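Feng: two hand-held grippers and a very patient sheet of paper
Student project report, spring term

By March we had already rebuilt Feng twice, and we'd do it again tomorrow! Feng is the name of our pair of hand-held grippers. You hold one in your hand, you do a job with it, and its camera records what the fingers are up to. Later the recordings go to Zama, the robot arm in the Nirkau workshop, which tries to learn the same job from them. Our part of the project was the bit before Zama: making grippers that people could use comfortably, and making recordings that were worth learning from.

What we set out to do

The plan from the autumn had one sentence in it that we kept coming back to: can two people with one gripper each teach an arm to pass things across a table? We thought the hard part would be the passing. Most of our time went on much duller stuff (finger shapes, cable routes, light), and we ended up enjoying that more than we expected.

The fingers

We printed seven versions. The first few were thin and pretty and bent like rulers as soon as you squeezed anything heavier than a sponge. Version five was the first chunky one, and everybody who tried it liked it straight away. After that it was small changes: a bevel on the top edges, a slightly wider inner face. We stopped sanding the prints at version six, as the rough ones worked just as well for us and we got our afternoons back.

Weight was a worry the whole way through. The trigger spring was too stiff for the smaller hands in the group, so Cengiz Avcı swapped it for one out of a broken desk lamp, and that spring is still in there.

The table

Our early recordings had a patterned cloth under everything, which looked lovely and was a terrible idea. The tracking software, Vurkness, kept losing its place whenever the cloth wrinkled. So we moved to a plain white surface, and then discovered that plain white has its own problem: shadows. Two people leaning over a table throw a lot of them, and a dark blur on white paper can look surprisingly like an object if you're a piece of software. We tried moving the lights, then moving ourselves, and in the end we decided to record lots of empty-table clips too, so that Zama would see plenty of shadows with nothing in them.

The recordings

We made 1215 clips in all. After throwing out the ones where somebody sneezed, dropped the gripper or forgot to press start, 925 were left. Doğukan Gündoğdu wrote a little script that sorted them by length, and the very short ones were nearly all mistakes, so that saved us days of watching. If you do a project like this, name your files properly from the first morning. We didn't, and there is still a folder called "new new final".

How Zama got on

Sponges: great. Wooden blocks: pretty good, as long as they start flat. Pens: not yet. Zama goes for the pen with real confidence and closes on the air beside it. We think we simply didn't record enough long thin things, and that's first on the list for next term, along with a softer grip pad.

Working at the white table, seen from the grippers:

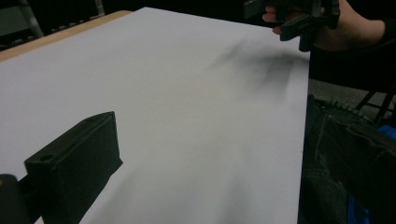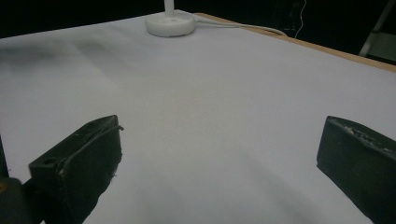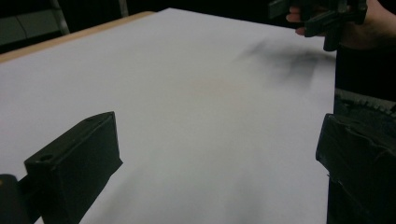

Comments

Doğukan Gündoğdu: Lovely to see it all written up! One thing to add about the sorting script: it only looks at length, so a long clip of someone chatting with the gripper in their lap gets through happily. Please check a handful by eye before you train on them. And I'd put the pens on hold until the new pads are printed, otherwise we'll have to record the whole lot again.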